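Bench notebook, Dultanell cell (two arms, letter tiles)
June, started 8:40

Picking up where I left off. The left arm has been dropping tiles on and off and I was sure it was the fingers, so this morning was all fingers. Both pairs came off, got a wipe with a damp rag (no solvent on the textured faces, we learned that one on the Fudari cell and I'm not doing it again!), and went back on with fresh screws out of the Bonlow drawer. One of the old screws had a chewed-up head, so I threw the whole lot out.

Then the boring part, re-zeroing. Power on, fingers all the way closed, write the zero, open, close, check that it comes back to the same number. The left came back 6 counts off on the first try and I nearly blamed the encoder, but I'd left the housing screws finger-tight. Snugged them up and it was fine after that. The right one was good straight away, naturally, because it's always the left that gives me grief.

Closing current is at 300 now on both sides. It had crept up to 700 on the left at some point and I have no idea who did that or when (might have been me, late, chasing the same drops). At 700 it squeezes so hard that the tile rides up the fingers, and then you're holding it by the very tips. So lower is better here, which took me way too long to believe.

Wrist camera check after that. I wanted to see both fingertips and the whole face of the tile with no refocusing, and the blue one with the white mark is my favorite for this, the contrast is great even with the mark lying on its side.

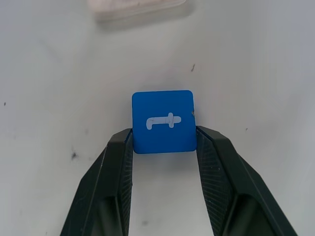

Tray run, after lunch

Job is the usual one, letters off the table and into the wooden tray, starting from the left end. I ran it slow, 7 passes, and wrote down anything that looked odd.

Pass 1, left arm went in a hair high. Fixed the table height in the cell file and saved it as a new copy, the old one is still there if anybody needs it.

Passes 2 and 3, nothing to write down. Lovely.

Pass 4, the right arm stalled on the way in with a cable warning. I found the connector behind the wrist not fully seated, pushed it home until it clicked, cleared the fault and started the pass over. I'd like a proper clip on that connector. Adding it to the Bonlow order.

Passes 5 to 7 fine, although I still don't love how much the left cable stands up over the wrist. There's slack to take out of it and I want to do that before we raise the speed. With r and o in the tray and b, o and t still to come, both grippers were down at table height and I could get a good look at how the cables sit.

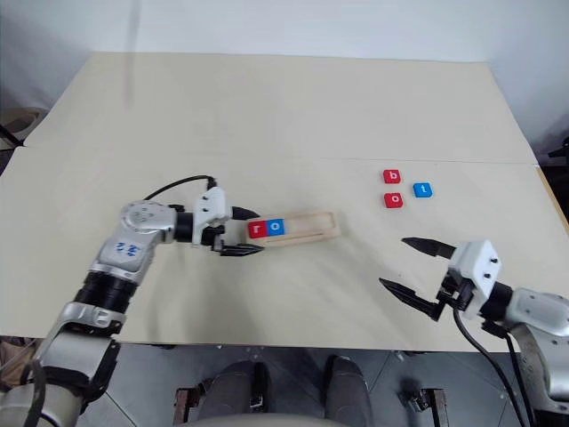 Hefin Pugh: leave some of that slack in, please. I tied the left one down tight on the Thomas cell and it pulled the plug half out the first time the wrist rolled all the way over. Roll it to both limits by hand with the power off, then tie it, and put the tie on the link and keep it off the housing. Also, did you write the new zero to both controllers or only the live one?

Only the live one. Good catch, doing the spare now. And okay, I'll roll it by hand first and find out how much cable it really wants.

Still to do:
Tie down the left cable, Hefin's way
Clip for the right wrist connector
Wipe the table, it's getting grubby
Speed back up one notch, and only one
Copy the new cell file to the shared drive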